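February, session 2 - picking, grouping, containers
Notes for the Morkton evening course, A. Moreira

Bring your own pot if you have one. Low and wide is best, straight sides, no lid. Tall stockpots hide everything at the bottom and people start tipping them.

Table stuff first, then paper.
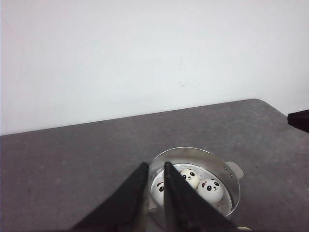

Panda balls in the steel pot, and the pot on the gray table.

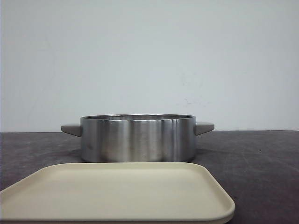

**Why a pot and not a bowl**
- flat bottom, stays where you put it
- straight wall = clear inside / outside. Bowl edges slope, kids argue about what counts as "in"
- steel makes a noise when you drop something. Good for listening games, bad for headaches (towel underneath)

**Activity A: in, out, beside**
Pairs. One talks, one moves. Only place words allowed: in, out, behind, next to, between. 20 minutes, then swap. Write down every word your partner got stuck on, we'll need teh list later.

**Activity B: faces**
Anything with a face on it gets talked to. Use that. Child names each one, then "where is Chae hiding?" Keep the same names all week or you lose them.

**Activity C: putting away**
Don't skip. Same container, same shelf, same spot. Zumora reading, p. 115, the part on tidy-up routines. Ignore the chart, its out of date.

Sizes: check any ball against the choke tester before it goes near under-threes. Testers are in the Rirlow cupboard, top shelf.

**For next time**
- some 270 words on one sorting game you tried, what got said
- your stuck-word list
- pots back washed please

Adelino Moreira, room open from 6 pm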